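I gave up my cell phone for the month of May, and the first thing I lost was my mother's number. I'd never learned it! I had to drive over to her place in Skindville and ask her for it in person, which she enjoyed a great deal more than I did.

The rules were simple enough. One landline, one address book, and the cell locked in the trunk of my car for emergencies. I live in Zisstead, where the hills eat the signal anyway, so I figured I was halfway there already. I wasn't. By day 3 I was patting my pockets in the grocery line like a man who'd been robbed.

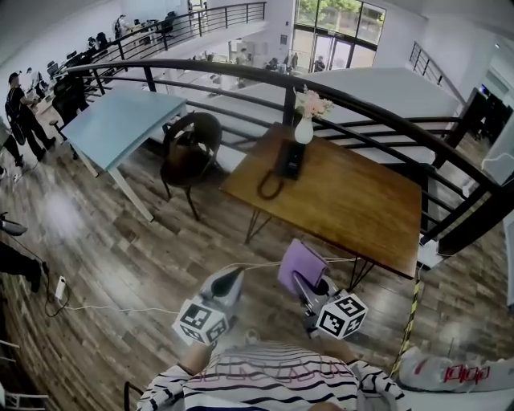

HOME LIFE

A desk telephone changes how you sit, for one thing. You can't wander off to fold towels or poke around in the fridge, so you stay put and wind the cord around your finger and listen. My calls got longer. My sister and I talked for most of an evening about a couch she didn't buy, and I loved it.

Some of it was plain annoying. The pharmacy wanted to text me a code. So did the bank, and so did the dentist (why does the dentist need a code?). I missed a birthday lunch in Ouellet because the plans moved twice in a group chat I couldn't see - I ate a very good sandwich alone and drove home.

When I finally got the cell out of the trunk, it had 700 unread messages waiting. I answered six. The landline is still plugged in, and my mother calls it every night after supper.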